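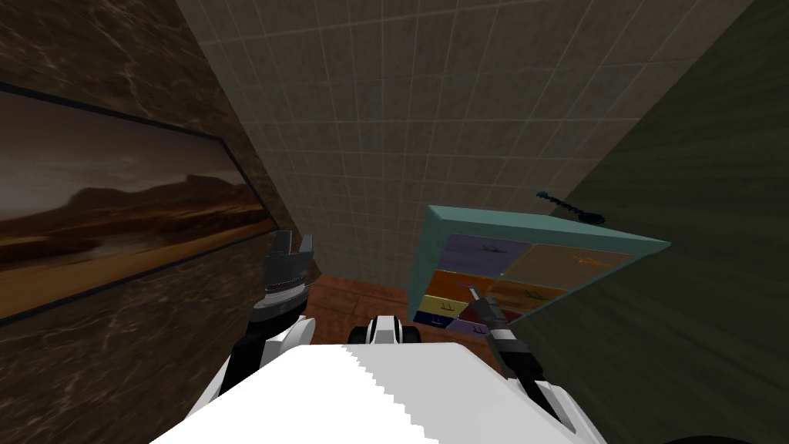 Forum > Home & Garden > Basements and Crawl Spaces > Dehumidifier drain line

Posted by tallow_creek in November, 7:40 pm

Looking for opinions before I drill a hole I can't take back. We have a 1950s block basement, no finished walls, and I run a dehumidifier down there from spring until the heat comes on. Right now I empty the bucket by hand, twice a day in the bad months. The floor drain is at the far end under the stairs and the unit sits by the oil tank, so a gravity hose would have to run 9 feet across the walkway.

Options I have come up with:

1. Move the unit next to the floor drain and let the hose hang into it.
2. Leave it where it is and buy a small condensate pump, with the tubing up along the joists and out through the rim.
3. Keep carrying the bucket.

The pump I priced is a Grovix, $110 at the supply house on Altberg Road. Anybody running one?

---

pwheeler

Option 1. A dehumidifier doesn't care which corner it's in if the basement is one open room. Leave some space behind it for air and you're done. No pump, no hole.

---

rim_joist

Disagree with the above. I had mine in a corner under the stairs for two years and the other end of the basement still smelled. The reading by the unit was fine and the reading by the oil tank was not. If it's working where it is, leave it and use the pump.

---

pwheeler

Then you needed a fan. A box fan costs less than a pump and it won't fail and dump water on the floor.

---

Marisa Martinelli

I have the Grovix. It's in its third season. Two things to know. The check valve gums up, so take it apart in the fall and rinse it with vinegar. And wire the safety switch. There are two loose leads on the side that most people leave hanging, and those are what shut the dehumidifier off if the pump quits. I skipped that the first year and came home to wet boxes.

Where are you sending the water? If it goes outside through the rim it has to land well away from the foundation or you're pumping the same water in a circle.

---

tallow_creek

It would come out on the driveway side. There's a downspout there that goes to a buried pipe and I figured I'd tie in.

---

Marisa Martinelli

Don't tie in hard. Let it drip into the top of the pipe with a gap. If that pipe freezes or backs up you want to see it.

---

inden_bob

Before spending anything, has anyone asked why it's filling twice a day? That's a lot for an unfinished basement. Check the gutters and the dryer vent. Mine was the dryer vent.

---

tallow_creek

Dryer is upstairs. Gutters were cleaned in November. The grade on the north side is flat, I'll admit that. I got a quote of $576 for a load of fill and the labor to slope it and have been putting it off.

---

rim_joist

That's the real fix, but you'll still want the dehumidifier in July.

---

pwheeler

Agree on the grading. Still say try the unit by the drain for a week first with a cheap humidity meter at each end. If both read under 55 you've saved the money.

---

tallow_creek

Fair enough. I have one meter and will get another. I'll move the unit when it starts up in the spring and post the numbers. If the tank end stays damp I'll buy the pump and wire the switch.

---

inden_bob

Put the meters off the floor, on a shelf or a nail. On the slab they read high.

Recent threads in Basements and Crawl Spaces
Efflorescence on block wall, paint or leave it?
Sump pit lid that seals around two pipes
Mai 50-pint unit icing up at 60 degrees
Old coal chute, brick it or insulate it
Vapor barrier over dirt, which thickness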